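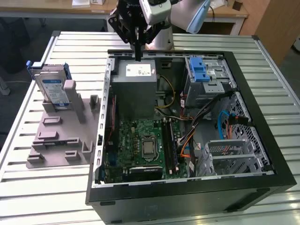 PUBLIC WORKS AND SANITATION

Household Electronics: New Collection Rules for Stalter Residents

December 2022

The Town of Stalter has adopted revised rules for the collection of household electronics. The rules apply to all residential addresses within town limits, including apartment buildings that contract privately for trash removal. They replace the guidance printed on the back of the current collection calendar, which should no longer be relied upon for electronics. All other information on the calendar, including yard waste dates and holiday delays, remains correct.

Under the former arrangement, computers, monitors and televisions could be placed at the curb during bulk week if a sticker had been purchased in advance. The Department of Public Works found that this arrangement served few residents well. Stickers were sold only at the Town Hall counter, items were often left out in rain before the truck arrived, and equipment that might have been used again was frequently damaged by the time it reached the transfer station. Residents without a car reported that they had no practical alternative when they missed the bulk week for their street.

Curbside bulk collection will continue for furniture, mattresses and large metal items. Electronics will be collected separately, either at the Mujić Road Depot or by scheduled home pickup.

What Is Covered

The following items are accepted at no charge from Stalter households: desktop computers, laptops, tablets, monitors, televisions, printers, scanners, keyboards, mice, cables, modems, routers, game consoles, telephones and stereo equipment. Items need not be in working order. Missing covers, broken stands and absent power cords do not affect acceptance.

Microwave ovens are accepted at the depot only. Refrigerators, air conditioners and dehumidifiers contain refrigerant and continue to be handled through the appliance program, for which the existing fee applies. Smoke detectors, thermostats and fluorescent tubes should be held for the household hazardous waste day in May.

Televisions with cracked or broken glass must be placed in a sturdy cardboard box and taped shut before they are brought to the depot. They cannot be included in a home pickup. Wooden console televisions are accepted whole and should not be taken apart by the resident.

Batteries

Loose batteries are the leading cause of fires in the town's collection vehicles. They must never be placed in household trash or in the blue recycling cart.

Residents are asked to remove batteries from equipment when this can be done without tools. Battery terminals should be covered with clear tape, and each battery placed in its own small plastic bag. If a battery is sealed inside a device, the device should be left as it is and handed over whole. A battery that is swollen, leaking or hot must not be transported. In that case, move away from the item and call the fire department on its non-emergency line, or dial 911 if there is smoke or flame.

Collection tubes for small household batteries are available in the lobby of Town Hall, at the library and at the Duketti Community Center. These tubes are for batteries only. Phones and tablets left in them will be sent to the depot and cannot be retrieved.

Using the Depot

The Mujić Road Depot accepts electronics during its regular posted hours. No appointment is required. Vehicles should enter by the north gate, follow the yellow line past the scale house and stop at the canopy. The south gate is reserved for town vehicles and contractors, and residents who enter there will be directed back to the road.

Proof of residence is required. A driver's license, utility bill or current tax bill showing a Stalter address is sufficient. Tenants whose names do not appear on a utility bill may bring a lease or a piece of mail received from a government office. A resident may deliver items on behalf of a neighbor, provided that the neighbor's proof of residence is shown as well.

Staff will assist with unloading items that weigh more than 40 pounds. Drivers and passengers are asked to stay in the vehicle until an attendant signals that unloading may begin. Children and pets must stay in the vehicle at all times. Items may not be removed from the depot by the public, including from the pallets beside the canopy.

Home Pickup

Scheduled home pickup is offered to residents who are 65 or older, residents with a disability, and households that do not own a vehicle. Applicants are not asked for medical records. A short statement on the request form is enough.

Pickup is limited to 2 visits per household in each calendar year. Requests are taken by telephone or by paper form, and forms may be returned at the Town Hall counter or by mail. Once a request has been entered, the department will confirm the date and a morning or afternoon window. Items should be kept indoors or on a covered porch until the crew arrives. Crews will enter a ground-floor room if asked to do so in advance. They are not permitted to disconnect equipment from a wall mount or to carry items up or down exterior fire stairs.

In apartment buildings, the pickup point is the main entrance unless the building manager has agreed on another location. Managers may request a shared pickup for the whole building, which does not count against the yearly limit of any household. A notice for posting in lobbies and laundry rooms can be obtained from the department in English and Spanish.

Personal Information

The resident is responsible for removing personal information before an item is handed over. This applies to phones, tablets, computers, external drives, memory cards and also to many office printers, which may store copies of scanned pages.

Before resetting a device, residents should copy any photographs, tax records or other files they wish to keep. They should sign out of all accounts and then use the factory reset function in the settings menu. On phones, the SIM card should be taken out. Deleting individual files or emptying the trash folder does not remove the information from a drive.

Residents who cannot reset a device, or whose computer will no longer start, may ask for drive destruction when they deliver the item. The request must be made to the attendant before the item is unloaded. A yellow tag is then attached and the resident receives the matching stub. The town does not issue certificates of destruction to households, and the stub should be kept if a record is wanted. Passwords should not be written on the equipment or taped to it.

Where the Items Go

Following a public bidding process, the Select Board has awarded the processing contract to Clulterov Recovery. The company will remove full pallets from the depot and will report to the town on the weight of material received and the portion that was reused. These reports will be available for inspection at Town Hall and will be summarized in the department's annual report.

The contract requires that equipment suitable for reuse be set aside before any material recovery takes place. It also prohibits the export of untested equipment and the disposal of monitors or televisions in a landfill. The town may inspect the company's premises and records during normal business hours.

In the trial period that preceded the new rules, 722 items were received at the depot. The most common were printers, followed by televisions. The trial also showed that many residents arrived with boxes of loose cable, and a separate bin has been placed under the canopy for this purpose. Cables do not need to be sorted or untangled.

Businesses and Nonprofit Organizations

The free service is intended for households. Businesses, landlords clearing vacant units, and contractors must make their own arrangements or apply for a commercial account at the depot, where charges are set by weight. Home-based businesses may use the household service for equipment of the kind and amount an ordinary household would own.

Houses of worship and registered nonprofit organizations located in Stalter may apply for a fee waiver. The Select Board has set aside $3000 for these waivers in the present fiscal year. Applications are reviewed in the order received, and an organization should wait for written approval before bringing items to the depot.

Unused Stickers

Residents who hold unused electronics stickers may return them at the Town Hall counter for a refund of the purchase price. A receipt is not necessary. Stickers may also be exchanged for bulk stickers of equal value. Damaged stickers will be accepted if the serial number can be read.

Items left at the curb with an electronics sticker will not be collected. The crew will leave an orange notice, and the resident must bring the item indoors by the end of the following day. Placing electronics at the curb without authorization, or leaving them outside the depot gates after closing, is a violation of the town's solid waste bylaw.

Request forms, the full list of accepted items and the text of the revised rules are available at the Department of Public Works office on the lower level of Town Hall. Large-print copies may be requested at the counter or by telephone.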